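帕桑斯分拣单元完成夹爪保养 白色台面改为每班擦拭

内米科(Nemico)鞋类退货处理车间的一台机械臂单元,近日完成了今年第一次停机保养。这台单元由帕桑斯(Pasance)集成,去年8月装进车间,负责把退回的小码运动鞋从蓝色垫子上拿起来,翻看鞋底,再放到对应的料筐里。保养内容包括更换夹爪指面、重新标定腕部相机、清理台面和校对垫子的位置。

负责现场的维护工程师哈夫·艾农说,这次停机的起因是抓取失败变多。单元在试运行阶段连续抓取500次,失败2次,车间一直拿这个数作参照。入春以后失败次数慢慢往上走,操作员最初以为是鞋的问题,因为那段时间退回来的童鞋多,鞋帮软,夹起来容易变形。后来换成标准样鞋再试,结果差不多,才决定拆夹爪检查。

拆下来以后看得很清楚。两根夹指中,左指的齿纹磨掉了一截,靠近指尖的地方已经发亮,右指稍好一些。夹指是成对更换的,车间没有只换一边。艾农说,以前有人图省事只换过磨得厉害的那根,装上去两边的摩擦力差得多,鞋一提起来就往一侧转,后面翻鞋底的动作全要重调。

新夹指由戈瑟兰(Gosselin)供货,安装孔位与旧件一致,长度略有出入,所以装好以后要重做一遍开合零点。做法是先把夹爪完全张开,记下读数,再用塞块夹到规定宽度,记第二个读数,两次都在控制柜上确认。接着把工具中心点重新走一遍,用一个固定尖锥作参照,从几个不同姿态去对同一个点,误差超过允许范围就重来。艾农当天做了两遍,第一遍有一个姿态没有对好。

腕部相机的标定排在夹爪之后。这个顺序写在帕桑斯的保养单上,先动夹爪再标相机,否则画面里夹指的位置会变,屏蔽区域也跟着偏。软件里专门划出一块范围,把夹指自己挡住的部分排除在识别以外,换件以后这块范围需要重画。

复机检查时,样鞋平放在蓝色垫子上,夹爪保持张开,从腕部相机的画面里核对夹指、垫子和台面各自的位置。
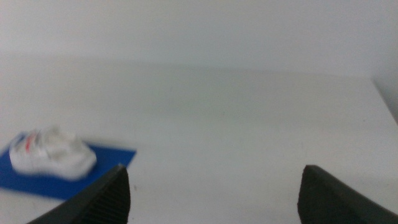 卡迪夫,2019年4月

复机之后,车间把台面清洁的频次从每周一次改为每班一次。提出这项改动的是视觉调试员维马拉·巴特。她在翻看保养前的记录时发现,有几次误动作跟夹爪没有关系,是识别程序把台面上的脏点当成了鞋的一部分,抓取点因此偏出去。白色台面本来是为了让鞋的轮廓容易分出来,可是浅色鞋放在上面反而不好认,后来才加了蓝色垫子。垫子解决了鞋的问题,台面上的碎屑、胶粒和灰印仍然会在画面里留下痕迹。

巴特介绍,擦拭用的是不掉毛的干布,遇到胶印再用蘸了清洁剂的湿布,擦完等台面干透才能开机。不允许用刀片刮。以前有一块台面被刮出过细痕,灯光一照就反光,那块板最后只好换掉。垫子也要一起擦,擦的时候不要拖动。如果挪了位置,要按台面下沿的定位规推回去,然后在控制屏上跑一次垫子检查,程序认出垫子的边和角以后才会放行。

垫子可以斜着放。巴特说常有新来的操作员看到垫子不正,就随手把它摆正,结果程序报警。垫子的角度是当初跟机械臂的行程一起定下来的,斜放时手腕翻转的余量大一些,关节不会走到极限。现在操作屏的首页加了一行提示,写明垫子角度以定位规为准。

照明这次没有换灯管,只重新量了亮度。按照帕桑斯的设定,台面亮度读数应在67到74之间,低于下限时暗处的鞋边容易丢,高于上限时白鞋会跟背景混在一起。保养前的读数偏低,原因是灯罩积灰,擦过以后回到范围以内。艾农把灯罩清洁也写进了保养单,每月做一次,跟紧固螺丝检查放在一起。

相机对焦没有改动。镜头焦距固定,最清楚的距离设在两指之间,远处的鞋在画面里会发虚,这一点在设计时就考虑过。程序在远处只需要判断鞋的大致位置和朝向,等夹爪靠近以后再取一张清楚的画面,计算最后的抓取点。曾有操作员看到监视屏上的鞋模糊,去拧镜头上的对焦环,后来对焦环点了螺纹胶固定。需要松开时由维护人员处理,并且要重新标定。

线缆方面,腕部相机的信号线外皮有一处磨白,还没有露出里面的屏蔽层。艾农把线夹往后移了一个孔位,让线在手腕转动时多一点松弛,同时订了一根备用线。备用线由希泰恩(Hitine)提供,到货后先存放在控制柜旁边的抽屉里,等下次停机再换。

复机当天先用低速空跑,确认各个位置没有碰撞,再放样鞋试抓,速度分几档往上加。到正常速度以后,单元连续运行约两个小时,操作员在旁边看着,没有出现掉鞋。车间随后恢复正常排班。换下来的旧夹指留了一对,贴上标签挂在维修间的板子上,用来给操作员对照磨损程度。

按照新的保养单,操作员每班开机前要用手指摸一下夹指内侧的齿纹,摸到发滑的地方就报给维护组。摸之前必须先按下急停,并把控制柜钥匙拔下来带在身上。巴特还要求把每次抓取失败的画面保留下来,以前这些画面存满就自动覆盖,这次查找原因时,最早的一批已经找不到了。

下一次停机保养定在8月,届时会更换信号线,并检查手腕关节的润滑情况。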